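Unit 2: Fillers, Sealants and the Tubes They Come In
Lilstead Adult Workshop, Home Repairs (Evening)

Bring this handout with you. Bring old clothes as well. The overall has not been invented that keeps sealant off a cuff.

What is in the tube

People say "caulk" for all of it, and the shops encourage them. For this course you need to know three sorts.

Decorator's caulk is acrylic. It fills the crack between skirting and wall, takes paint and cleans up with water while it is still soft. It has no business in a shower.

Silicone goes round baths, basins and sinks. It stays rubbery and sheds water. It also sheds paint, as you will discover if you use it on a door frame and then try to cover your tracks with emulsion.

Grab adhesive comes in the same shape of tube and is not a sealant. Every term a bath gets edged with it. Read the label before you cut the nozzle, and read it again if the tube came out of a shed.

Sorting before you start

Lay the tubes out on the bench by type, with space between them, before anybody picks up a gun. Label colour is a handy way to make the first split, but only within one maker's range. Honard and Marín do not agree on what blue means, and neither has asked us. Turn every tube until you can read the product name and the use-by date. Anything past its date goes in the practice box, where it will teach you about lumps.
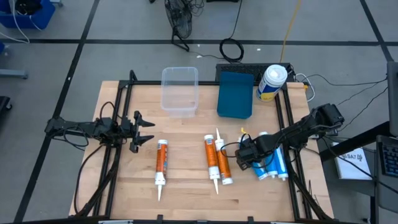
Fig. 1. Tubes on the bench: orange labels to the left and middle, blue and white to the right.

Keep the nozzles pointing one way if you can. With a long nozzle facing you and its neighbour facing the wall, you will sooner or later pick one up by the wrong end. It's a small thing until the nozzle has been cut.

Cutting and loading

Cut the tip of the cartridge first, then screw on the nozzle, then cut the nozzle at a slant. Start with a smaller hole than you think you want. You can always cut more off -- putting it back is beyond the scope of this course.

Pull the rod of the gun right back, drop the tube in base first and push the rod up until it meets the plunger. Squeeze gently. When you stop, press the release catch, or the bead will carry on without you and across the floor.

Practice for next time

Run a bead along the Tater board (the brown one, named for what it looked like after its first class in 1974). Try for one steady pass from end to end. Smooth it once with a damp finger if it is acrylic, then leave it alone. Most of the damage is done on the third go.

Wipe the gun before it goes back in the cupboard. Caps on, tubes upright, code for the cupboard is on the door of room 41.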